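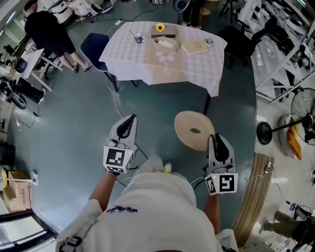
2019-09-28

Zidel is closing straight again! Both hands, full travel, no tick in the left one, and I am far too pleased about it to go to bed. I've been calling the pair Zidel as if it were one machine, which I suppose it is, since neither hand is any use to us without the other and they share the same hub. Arms out over the checkered tablecloth, the left hand and the right hand ought to feel like the same tool, and for most of September they haven't. The left one had this tiny catch just before the pads met. You could hardly see it but you could feel it in your finger, and once you'd felt it you couldn't stop waiting for it. I had been blaming the cables, because I always blame the cables. They hang off the grippers and run down across the floor, and if you stand badly they tug at exactly the wrong moment.

So the first thing I did this morning was take the cables out of the question. Unclipped both, swapped them left to right, opened and closed each hand a lot of times. The catch stayed with the left gripper. Good! I love a fault that stays put. The ones that wander off when you change something are the ones that eat a week.

Got the front cover off the left hand without losing any screws (new tray, magnetic, best thing I've bought all year). The finger runs on a little slide inside, and the old grease had gone the color of weak tea and picked up fuzz. Fuzz! From the tablecloth, I'm nearly sure, or from the tissues. We do a lot of picking up tissues. I pulled a thread out of there as long as my thumb. That alone made it better but it didn't make it good, so I kept going, and under the slide there was a burr on the edge of the guide, right where the finger passes just before it closes. I ran a fingernail over it and got the same catch I'd been feeling for weeks. I said something out loud.

Took the burr down with the finest stone I own, a few strokes, wipe, feel, a few more. I was scared of taking off too much. The Dimitriou manual says to replace the guide if it's marked at all, and I have one on order, but it's coming to Kunport by slow post and I didn't want to stop until it turned up. Cleaned everything with swabs, put on a very thin film of the clear grease, ran the finger back and forth by hand with the cover off. Smooth all the way. I did it for longer than I needed to.

Then the pads. The black ones on the fingers wear on the inner curve first, and the left had gone shiny there. I changed them on both hands even though the right pair had some life left. I did it one side at a time in the spring and spent days wondering why everything slipped out of one hand. Old glue comes off with patience and a plastic scraper. Do NOT use the metal one, me, if you are reading this in the winter. New pads pressed on and left clamped while I ate my sandwich.

While they were clamped I wrote down the counter: 2379 closes on the left hand since the last strip-down. That seems low for how dirty it was, so either the counter drops some or the fuzz is worse than I thought. I'd like to open it up sooner next time. I've put a note in the front of the book to look inside on the first working day of every month, only look, cover off and a flashlight.

After lunch, the markers. The one on the right hand had a corner lifting, enough to catch a shadow, so that got peeled off and a fresh one went on. I am proud of how square it is. I used the little printed jig, the one that hooks over the housing, and it's so much better than squinting at it. I did have a bad few minutes when Ullum came up and reported the right hand turned 90 degrees from where I was holding it. Heart in my shoes. I'd stuck the marker on a quarter turn around from the old one. Perfectly square and perfectly wrong! Peeled it, printed another, drew an arrow on the backing this time, stuck it on again. Ullum was happy at once. There's an arrow on the jig now too, in paint pen. 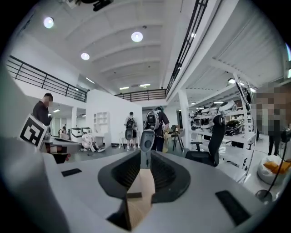

Seen from the gripper, with a marker propped at the edge of the white table on the left.

I do enjoy the gripper's own view of things. Half of what you get is housing, and then the finger standing up in the middle with the whole room spread out behind it, lights, railings and all. It's a handy check as well. If the finger sits off to one side in the view after you've had the cover off, then the cover isn't seated, and you can find that out before you've put everything away instead of after. I saved a view from each hand tonight to compare with the next time I have them apart. I should have been doing that from the start.

Then the alignment run, which I'd been dreading. It's dull, and you have to hold your arms out, and I'm not as strong as I was. Ullum wants you to bring the hands together, apart, up, down, then touch the corners of the table in order. First go failed. Second go failed in the same place, at the right corner near the book, and I got cross and then thought about it, and moved the lamp I'd been working under. It had been throwing a glare right across the new marker. Third go went through in 19 seconds without a single complaint and I did a small dance with a gripper in each hand, mindful of the cables.

I did the mug as a proper test. The handle is the hard part, the pads have to come in from either side and meet behind it without nudging the thing along the cloth. Left hand, picked it up, put it down, no catch. Right hand, same. Then the spoon, which is my favorite, because it's so thin that any play in the finger shows up straight away. Up it came. I passed it from left to right over the table and back again and it felt like passing something between my own hands, which it hasn't for ages.

Things still to do, so I don't lie awake with them:

Guide for the left hand when it arrives. Keep the old one, I want to look at it under the big lens.
Cable relief on both grippers. The clips are fine but the bend is too tight where the cable leaves the body. A bit of soft sleeve would do it.
Ask for a different cloth? Or wash the one we've got a few times and see if it sheds less. I'd be sorry to lose it, the squares are good for lining things up.
The light next to the left marker looks a shade dimmer than the right to me. Might be my eyes. Check it in the morning with the blinds down.
More swabs. Used nearly the whole box.
Three spare markers printed and in the envelope, arrows on the backs – done that one already, only writing it so I can cross it off.

My shoulders ache and my fingers smell of grease even after two goes with the orange soap. I keep making the closing motion with my left hand while I write this. It really is smooth. Going in early tomorrow even though it's a day off, only for an hour, to see if it's the same after sitting cold all night.

Last updated: the same evening, to add the bit about the lamp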